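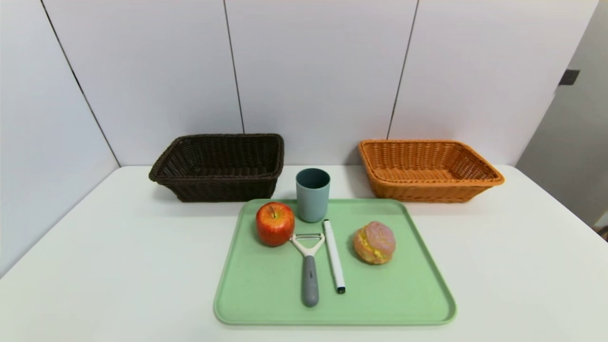
Call for Participants: Household Lunch Diary, Second Round

October 15, 2019
By the Rutico Household Food office

Rutico is looking for 48 households in and near Gratell to keep a written record of the lunches they eat over two weeks. We want to know what people eat in the middle of the day, where they eat it, what it costs them and what gets left over. You don't need to cook well or eat well to take part. A bowl of cereal standing at the counter is a lunch for our purposes, and so is a skipped lunch, as long as you write it down.

The first round was held in June. It gave us 522 completed diary pages, mostly from households with school-age children who were just starting summer break. That made the results hard to use for the rest of the year. The second round takes place during the school term, and we are asking for a wider mix of households.

What the project is about

Most surveys of eating at home ask about dinner, or ask people to remember a whole day of food at once. Lunch tends to get lost. It is often eaten away from home, alone, or in pieces over a couple of hours. People who take a lunch to work may bring half of it back. People who stay home may eat whatever was left from the night before and not think of it as a meal.

We will use the diaries to write a report on midday eating in Gratell. The report will go to the Imow Food Fund, which is paying for the work, and a printed copy will be kept at the Gratell public library. The fund plans to use it when deciding which kinds of lunch programs to support next year. It has no say in who is picked for the study, and it won't see individual diaries.

Who can take part

We are looking for households of any size, including people who live alone. To be eligible:

- At least one adult in the household must be willing to act as the diary keeper for the full two weeks.
- Your home must be in Gratell or close enough that you can get to our office for the opening session.
- You should expect to be home, or at your usual place of work or school, for most of the two weeks. If you have a long trip planned, please wait for a later round.
- The diary keeper must be able to read and write in English or Spanish. Other members of the household don't have to.

We especially want to hear from people who work nights, people over retirement age, and households where nobody is home between breakfast and dinner. These groups were thin in the first round.

Households that took part in June may not take part again this time. We know some of you asked. A follow-up for earlier participants is being planned separately and will have its own notice.

What you will do

The diary keeper comes to one opening session at the Rutico office. It takes a little over an hour. We go through the diary, fill in a sample page together and answer any questions. You also fill out a background form with 43 questions on your household, your kitchen and your usual shopping. You may skip any question you don't want to answer.

After that, the diary keeper fills in one page per day for two weeks. Each page takes about five minutes. It asks:

- who in the household had lunch, and at what time
- what each person ate and drank
- where the food came from (made at home, leftovers, bought, given by a school or employer)
- what was spent, if anything
- what was thrown out, put back or saved

For people who eat away from home, the diary keeper asks them in the evening and writes down what they remember. We don't need weights or calories. "Ham sandwich, apple, half the apple came home" is a good entry. "Healthy lunch" is not enough.

Please don't change what you normally eat on account of the diary. In the first round several people told us afterward that they had bought nicer bread for the two weeks. We understand, but it doesn't help.

At the end you mail the diary back in the envelope we give you, or drop it at the office. A staff member will then call for a short talk by phone to clear up anything we can't read.

What you will get

Each household that returns a complete diary receives a grocery gift card and a set of two lidded lunch containers from Hjaltadóttir, the housewares store on Main Street, which has offered them at cost. "Complete" means a page for every day, even if the page says that no one ate lunch. The card is given at the end and can't be paid in advance. It is the same amount for every household, whether there is one person in it or seven.

We pay bus fare to and from the opening session. Keep your ticket. Parking behind the building is free, and the entrance from the lot has no steps. 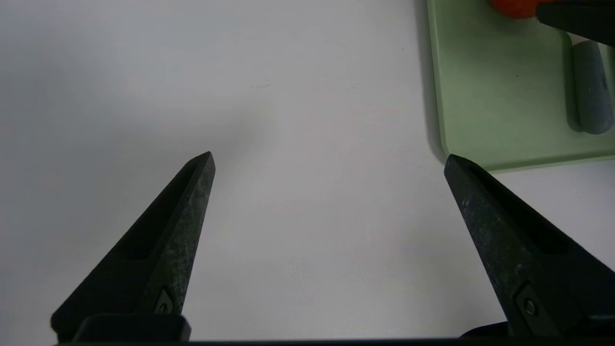
Can my children be included in the diary?

Children of any age who eat solid food can be included, and we would like them to be. The diary keeper must be a parent or guardian, or have written permission from one. We record a child's age and nothing else. Older children can write their own entries if they want to, but the diary keeper should look them over.

What if I miss a day?

Fill it in the next morning from memory and check the box marked "written later." If more than two days have gone by, leave the page blank and write the reason at the top. A diary with one or two blank pages can still be counted as complete – call us before you mail it and we will let you know.

Do I have to write down prices?

Only if you know them. A receipt tucked into the page is fine. For lunches made at home from things already in the kitchen, leave the cost line empty.

We share a house but don't eat together. Are we one household?

Count yourselves as one household if you buy most of your food together. If each person shops separately, each of you may apply separately.

Can I keep the diary on my phone?

The diary is on paper for this round. Some people make notes on a phone during the day and copy them over at night, and that works well. If you have trouble with handwriting, tell us when you apply. We have a large-print version and can also take entries by telephone in the evening.

How we handle your information

Diaries are marked with a household number. Your name and address are kept on a separate list, which is locked in the office and destroyed once the report is printed. We may quote short entries from diaries in the report, without names. If you would prefer that nothing of yours be quoted, there is a box for that on the consent form, and checking it doesn't affect your gift card.

You may leave the study at any time and you don't have to give a reason. If you leave, we will ask whether we can keep the pages you have already filled in. If you say no, they are returned to you or shredded.

Food allergies and medical diets may come up in your entries. We don't pass these on to anyone, and we can't give advice on them. Questions on a medical diet should go to your doctor.

How to apply

Pick up an application at the Rutico office, the Gratell public library or the service desk at Hjaltadóttir. It is one sheet, printed on both sides. You can also call the office and have one mailed to you, or answer the questions over the phone.

The application asks for:

- the name and phone number of the diary keeper
- the number of people in the household and their ages
- where each person usually is at lunchtime
- which opening sessions you could attend (there are morning, afternoon and evening times)

Return it by mail or put it through the slot in the office door. Please write clearly, especially the phone number. Last time we had applications we couldn't answer for that reason.

We will not be choosing on a first-come basis. Once applications close, we sort them by household size and work pattern and draw names within each group. Everyone who applies will get a letter either way. Households that aren't drawn go on a waiting list and may be called on short notice if someone drops out before the opening sessions.

If you belong to a church, union, tenants' group or parents' group and could put up a copy of this notice, the office has printed ones in both languages. A staff member can also come and speak to a group for a few minutes, given a week's warning.

The office is open weekdays, mornings only. Messages left on the machine in the afternoon are returned the next working day.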